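**Sorting Returned Kitchenware at a Community Lending Cupboard**

Project report, Household and Community Studies
Group members: Nhyira Amissah, Kagiso Zulu, Amerley Quartey
Supervisor: Chaminda Dissanayake
Submitted Sunday, March 1, 2020

## 1. Background

The Bamport lending cupboard lets residents borrow kitchen items they don't want to buy. Most loans are for large pots, cake tins, serving trays and sets of cutlery for parties. It opened in June and is run out of the back half of the Skarell neighbourhood centre. Borrowers keep items for up to 21 days and there is no fee, though there is a tin by the door for coins.

In its first season the cupboard made 1,057 loans. Nhyira Tetteh, the coordinator, told us that lending was going well but returns were not. Items came back in mixed bags and were put on whatever shelf had room. Borrowers were then told an item was out when it was sitting behind something else. She asked if we could look at the returns process as our term project.

## 2. What we set out to do

We had two questions. The first was how long it takes a returned item to get back to its proper shelf. The second was whether a simple change to the returns area would make that time shorter. We did not look at the lending desk or the booking sheet, although both came up often in conversation.

## 3. Method

We followed 600 returned items, half before the change and half after. Each item got a paper tag with the time it was handed in. Whoever shelved it wrote the second time on the tag and dropped it in a box. Kagiso typed the tags into a spreadsheet every Friday evening.

Before the change, all returns went into one deep bin under the counter. For the second half we took the bin away and cleared a table beside the counter. Returns were sorted there into open containers by type: utensils, baking, and everything else. Large pots went straight to the floor shelf in both halves, so we left them out.

We also spoke to 5 of the regular helpers. Amerley wrote the questions and did the interviews in person. Each one took less than half an hour.
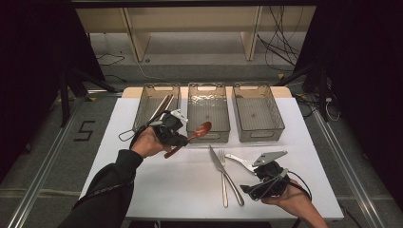 The tags were the weakest part of the method. Some fell off in the bin, mostly from whisks and other things with no flat surface. We switched from tape to string in the second week, which helped. Tags with no second time were thrown out and replaced with another item from the same day, so the total stayed the same.

## 4. Results

Before the change, the usual item was shelved the day after it came back. Small utensils were the slowest. They sank to the bottom of the bin and stayed there until someone emptied it, and it was only emptied when it was full. One potato masher waited over a week.

After the change, most items were shelved on the day they were returned. Utensils improved the most. Baking items improved a little, and the "everything else" group hardly moved at all. We think this is because that group had no clear shelf to go to in the first place. A salad spinner and a jam funnel have little in common, and the helpers did not agree on where either of them belonged.

The interviews mostly matched the tags. Four helpers preferred the table. The fifth preferred the bin because it kept the counter looking tidy, and she pointed out that the table takes up the spot where people used to leave prams. This is a fair complaint and we did not plan for it.

## 5. Problems and limits

The second half of the study fell in a quieter period. Fewer returns may mean faster shelving no matter what the setup is. We tried to allow for this by comparing only the busiest day of each week, and the difference was smaller but still there.

The helpers also knew they were being timed. Mr. Dissanayake raised this at our first meeting and we did not find a good way around it.

We had hoped to compare our figures with the Pratalmont cupboard, which uses coloured shelf labels. They were moving buildings and could not take part.

## 6. Recommendations

1. Keep the sorting table, but move it to the wall by the sink so the pram space is free again.
2. Split "everything else" into two groups, and agree on a shelf for each before labelling anything.
3. Keep using string tags for one more month, in a busy period, to check our result.
4. Add a line to the booking sheet for missing parts. Lids were the most common.

Ms. Tetteh has agreed to the first two. The label colours are still being discussed. Our tag spreadsheet and interview notes have been left in the blue binder at the centre.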